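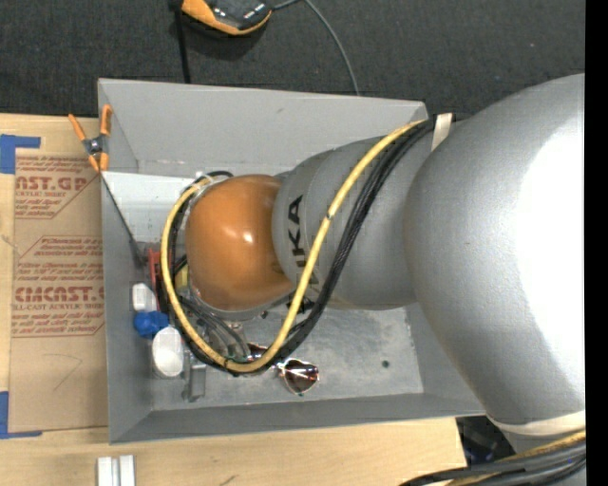 *Yellow cable, orange joint, grey bin.*

Quick one tonight, bread's in the oven and I've got until it beeps.

The Illosum is off the needles. Finally!! Cast on in May, put down for most of the summer (too hot to have half a shawl on your knees) and then picked up again when the clocks went back. Last stitch bound off Sunday evening, ends still hanging, not blocked. Looks like a dishcloth. They always do.

For anyone who asked about the yarn — it's the Clillevau laceweight, the greeny one, bought at the Rustcombe wool fair two years ago and sat in the box under the bed ever since. One skein, 1000 metres, and I've got a ball left the size of a plum. So the pattern is generous with its yardage, you won't run out unless you knit very loose. I do knit loose. Went down a needle size and was fine.

Now the edging. The edging nearly finished me off.

You get to the end of the main body and you should have 286 stitches. I had 284. Counted again, 285. Counted again with markers every 20 and got 284 and a bit left over that I couldn't explain, went to bed. In the morning found it, two yarnovers dropped on the same row way back, one either side of the spine. Didn't rip. Couldn't face it. Picked up the strand between the stitches on the row I was on, knitted into the back of it, carried on. Two new stitches out of nowhere and I defy anyone to find them.

If you're doing lace for the first time PUT A LIFELINE IN. Thin smooth cotton, threaded through every stitch on a plain row, not through the markers (I have done this, the markers are then sewn into your shawl). I put mine in after every repeat of the chart for the first half and then got cocky. See above.

Other things I'd change:

- The chart is tiny. Blow it up on the photocopier before you start, not after you've been squinting at it for three weeks
- Wrong side rows are just purl, except row 14, where there's a double yarnover and you have to purl one and knit one into it. It's only in the written notes, the chart doesn't show it
- Bind off looser than you think. Then looser again. I went up two needle sizes just for that row and it's still a bit tight at the left hand point

About the bind off. Pattern says ordinary stretchy one, knit two together through the back loop, slip it back, repeat. Perfectly good. Takes forever over that many stitches and eats yarn, so weigh your ball before you start the row if you're worried. I didn't weigh it, I just got more and more nervous and knitted faster, as if that would help.

Blocking is this weekend. Plan is a soak in the washing up bowl with a drop of the Naqvi wool wash (the unscented one, the lavender makes me sneeze), twenty minutes, press it out in a towel, don't wring. Then wires along the top edge and pins in every point of the edging. There are a lot of points. The spare bed is the only place it'll fit, so if anybody is planning on visiting, don't.

I did a swatch back in the spring and washed it, and the green bled a little. Water went the colour of weak tea. Swatch itself came out the same shade as far as I can tell, so not worried, but I'll be using an old towel and not the good ones. Worth knowing if you were going to stripe it with white. Wouldn't.

Somebody in the comments last time wanted to know if it could be done in 4 ply. I think yes? You'd want fewer repeats or it'd come out like a bedspread. The stitch count for each repeat is in the pattern so you could stop one or two repeats early and go straight to the edging, just check your number divides properly before you start it. And it'll be heavier so the lace won't open up as much. I'd be tempted myself, in a plain grey, for actual wearing to the shops. The laceweight one is going to live in a drawer and come out for weddings, lets be truthful.

Needle note as well — swapped from metal to bamboo part way through. The metal ones were so slippy that I lost half a dozen stitches off the end on the train, all that breath-holding while you fish them back with the tip. Bamboo slower but calmer. My gauge did change a tiny bit at the swap, there's a line if you hold it up to the window. Hoping blocking sorts that. If it dosen't, well, it'll be round my neck and folded in half.

Next on the list is socks. Plain ones, stocking stitch, no chart, something I can do with the telly on. I've got the self striping stuff from the same trip to Rustcombe and I want a heel flap with a proper slipped stitch heel because my last lot wore through at the back in one winter.

Right, beeping. Blocked photos when it's dry.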